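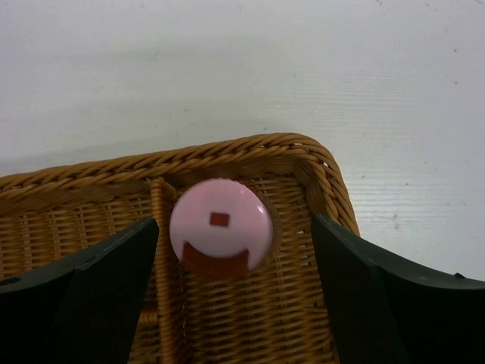
Commenter on the last post asked whether a divided basket is worth the money or if you should just buy two small ones and shove them side by side. Fair question. Two small ones slide around, and you end up with a dust gap between them. Get the divided one. If you already own two small ones, use them, don't go shopping over this.

So – wicker basket with a divider, how to clean it, set it up, keep it that way. Quick version because I've got a pile of my own to deal with.

What you need

A basket with at least one fixed divider. Rattan or wicker, braided rim if you can find one, easier to grab.
Soft brush. Old toothbrush works, a dry paintbrush is better.
Vacuum with the small brush end.
Two cloths, one damp, one dry.
A little dish soap.
Liner material – felt, cotton, plain paper. Optional.
Small scissors for stray ends.

Step 1. Empty it

All of it, onto a towel. Don't sort yet. People start sorting at this point and then the basket never gets cleaned. Tip it upside down over the trash and tap the bottom a few times. Hairpins, crumbs, one bead, whatever. Then tap it again with your palm on each side, the weave holds more than you'd think.

Step 2. Dry clean first

Dry before wet, always. Dust plus water is mud and it goes straight down into the gaps. Brush along the strands, in the direction they run, then along the uprights. Corners last. Under the rim is where it collects, so hold the basket at an angle and work the bristles up underneath. Same where the divider meets the floor. Vacuum after, low power. If the vacuum grabs at a strand stop and go back to the brush.

Step 3. Wipe

Damp cloth, one drop of soap. Wring it till it barely feels wet. Rim first, then inside, then the outside. The divider gets wiped on both sides, everyone forgets the back side. Second cloth right behind it to dry.

Do not soak it. I know there are pages telling you to put it in the bathtub. Mine went in the tub once, in February, took 5 days to dry and smelled like a pond for the rest of the month. If it's really filthy do the wipe twice instead.

Step 4. Dry it properly

Upside down on a rack or two wooden spoons, so air gets under. Not on the radiator. Not in full sun either, the color goes uneven and the strands get brittle. Leave it overnight. If the floor of the basket still feels cool to your hand in the morning it's still damp, give it longer.

Step 5. Fix the loose bits

Run a fingertip round the rim. Slowly. Anything that pokes you will snag a sweater later. Long end – tuck it back under the next strand with something blunt, a butter knife or a crochet hook. Short end – snip it flush. Split strand – tiny dab of wood glue, clothespin on it for an hour. Wobbly divider: thin twine, a couple of turns around the top of the divider and through the weave under the rim, knot on the side you don't see. Holds fine.

Step 6. Line it or don't

For anything smaller than a coin, line it. For lids, jars, brushes, tubes, skip it, you only have one more thing to wash. If you do line, cut a separate piece for each compartment. One big piece pushed down over the divider will bunch up and pop out every time you take something out, I tried.

Measure the floor, not the top. Baskets usually get wider going up. Cut the liner a hair small and round off the corners, woven corners are never square.

Step 7. Decide what each side is for

Do this before anything goes back in. One compartment, one job. Write it on a scrap of paper and drop it in if you live with other people.

What works here:

Narrow side – long thin stuff. Combs, pens, brushes, tubes standing up.
Wide side – round and flat stuff. Caps, lids, small tins, compacts.

Round smooth things roll and slide, so give them the compartment with the lower clutter. Lay them flat, one layer. As soon as you stack them you're digging, and once you're digging the whole thing is a mess again by the end of the week.

Loose lids are thier own problem. A lid with no jar gets until the next clean-out. If the jar hasn't turned up by then, out it goes. No exceptions, not even the pretty ones.

Step 8. Put back less than you took out

Only what you reached for lately. The rest goes in a bag in the closet, and if nobody goes looking for it you have your answer. My limit is 8 things per compartment. Could be more in a bigger basket, but pick a number and stick to it or it creeps.

Should be able to see some floor when you look down into it. If you can't see any weave it's too full.

Where to put it

Flat surface, away from steam. Bathroom shelf is ok if you've got a fan, otherwise bedroom. Pale surfaces show every speck that falls through the weave, so either wipe under it when you wipe the basket or stick a sheet of felt underneath. Felt also stops it scratching paint.

Don't push it right up to the wall. Leave a finger's width so you can get hold of the rim from behind. Lift with both hands, under the base if it's heavy, never by the divider. The divider isn't a handle.

Keeping it up

Once a week: lift, wipe under, put back.
Once a month: empty, tap, brush. Ten minutes.
Twice a year: the full thing, steps 1 to 8.

If it starts to creak when you pick it up the rattan's too dry. Mist it lightly with plain water, let it air dry, done. No oil, it goes sticky and then grabs dust.

Odd bits

White powder in the gaps is usually old talc or makeup. Dry brush only, water turns it to paste.

Nail polish spill: leave it till it's hard and pick it off with a fingernail. Remover will take the finish with it.

Musty smell: baking soda in an open dish, basket and dish together in a closed box for two days. Don't sprinkle it in the basket, you'll be brushing it out till spring.

Painted baskets are a different story, the wiping lifts the paint. Will do a seperate page on those when I get to it. Drawer inserts too, had a few requests.

Last updated 21/10/2021 – added the bit about the wobbly divider.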